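Pinzas de mano Iltska para enseñar tareas a un robot: mi opinión tras más de 200 demostraciones

Llevaba desde abril queriendo probar el par de pinzas de Iltska y por fin he podido dedicarles tiempo de verdad. Mi tarea es sencilla de contar y bastante puñetera de hacer bien: cajitas de cartón y un barreño azul claro, en una mesa llena de trastos, con las dos manos ocupadas. ¡Y me lo he pasado en grande! 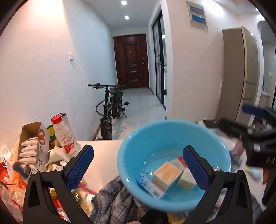
Lo que más me ha gustado son las almohadillas. Tienen una textura fina que agarra el cartón sin que tengas que estrujarlo, y a los pocos minutos dejas de pensar en la pinza y piensas en la caja. Vengo de teleoperar un brazo Brunel con mando, y la diferencia de ritmo es enorme: con el mando me salían 8 episodios decentes en una tarde buena (y acababa con dolor de cabeza).

El registro lo hago con Katodlow, que corta los episodios solo y deja borrar los malos al momento. Dinesh Sengar me recomendó grabar también los agarres torcidos, por una esquina, y le hice caso.

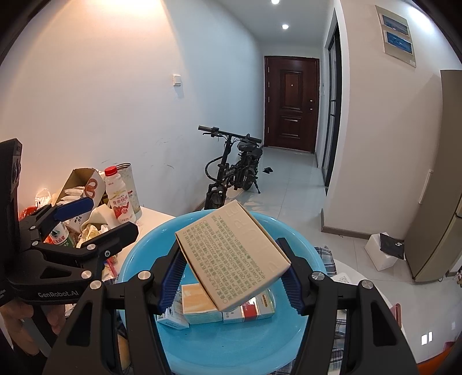 Pegas, alguna hay. El gatillo de la izquierda va más duro que el de la derecha y en sesiones largas se nota en la muñeca. El manual viene flojo en la parte de calibración, tuve que repetirla entera dos veces. Y el estuche de Yadav que venden aparte no cierra bien con las dos pinzas dentro, así que yo me lo ahorraría.

Aun así, repetiría la compra mañana mismo. Si trabajáis en casa y con objetos pequeños, es una gozada. Le pongo un 8.

Actualizado el 30 de mayo: ya hay firmware nuevo, la calibración va mucho más rápida.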